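Print
E-mail this story

The Hangers
By Ramil Maglaya

Lungile took the coats out of the hall closet first and laid them over the back of the couch. There were more than she had thought. Her uncle had lived at 303 for eight years, and he had never thrown out a coat.

"Keep the hangers," Natnael said from the kitchen. "Ambrosio's wants a dollar each for them."

"They do not."

"Go and look."

She didn't go and look. She pulled a gray overcoat off its hanger and checked the pockets. There was a bus transfer, a button, and a receipt from Oltier for lamp oil. She put the button in her own pocket and the receipt on the arm of the couch with the others.

Natnael came in with a basket. It was the brown one that used to hold bread, and then mail.

"Plastic in here," he said. "Wire ones go back to the cleaner."

"He's closed."

"Since when?"

"December."

Natnael thought about that. He sat down on the floor and began sorting anyway, wire to one side. One of the hangers had a piece of cord tied to it, and he worked at the knot with his thumbnail for a while and then gave it to her. She had better nails. She got it loose and wound the cord around her hand.

"He used to hang the radio from that," Natnael said. "In the bathroom."

"I know. It fell in."

"Twice."

We use cookies to remember your reading preferences. Accept | Manage

By four the closet was empty except for the rod. Lungile wiped it down with a wet rag and left the door open so it would dry. The landlord, Mr. Baluyot, was coming for the key, and he liked to see the backs of things.

She took the last coat to the window. It was too small for Natnael and too big for her.

"Rogelio might want it," she said.

"Rogelio has a coat."

She folded it over her arm and went to find a bag.

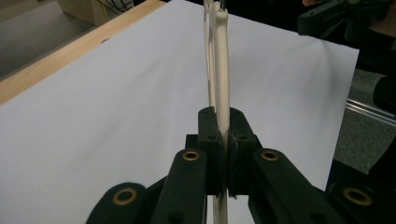
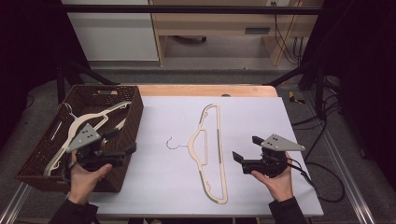 Can you store plastic hangers in a basket?

A basket works well if it is wide enough for the hangers to lie flat. Turn all the hooks the same way and they will catch on each other less.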